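Potow Community Help > Home & Kitchen > Tables

White table, water rings and tape marks -- what am I doing wrong

Nisreen Salameh
Friday, April 8, 2022

Have a white table, smooth top, got it secondhand in October. We drink at it all day, glasses, water bottles, whatever. Now there's faint rings that only show when the light is low. Also put down bits of black tape so things go back in the same spot and one I peeled left a gummy square. Tried dish soap, no luck. Scared to scrub. Anyone?

Abundio Villalobos

Rings first. Plain water doesnt stain a sealed top, its the minerals left behind. White vinegar and warm water, half and half, soft cloth, leave it a minute and wipe. Then rinse with clean water and dry. NOT on stone, vinegar will etch it.

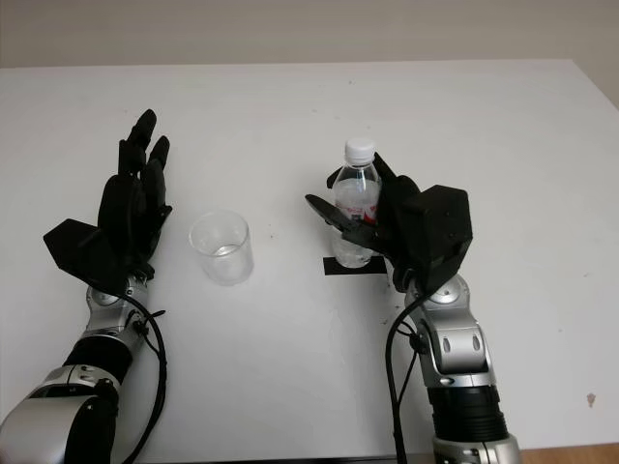

Potow Reader, No. 6, p. 40

Clear cup with a bit of water in it, bottle standing on its square of black tape -- same sort of setup as yours. Tape is fine short term. Leave it on for months and the glue gets soft and creeps out the edges. Warm it with a hair dryer on low, peel slow and flat, then rub what's left with a drop of cooking oil and wash with soap. Test underneath first.

No scouring powder. Dulls the shine and then you see the dull spot forever.

jayasinghe_200

coasters

Cusel

Did the oil thing on my desk, worked but took two tries. Plastic card to push the goo off, dont use a knife. Also try a melamine sponge but go very light, mine took the gloss off in one corner. Is yours painted or laminate?? Makes a differnce. If its painted I'd skip the sponge.

Related topics
Sticky residue from shelf liner
Cloudy drinking glasses, hard water
Edance table, replacing one leg
Yellow spots on white countertop

Print this page | E-mail this page

Contact us | Copyright Potow Community Help | Back to top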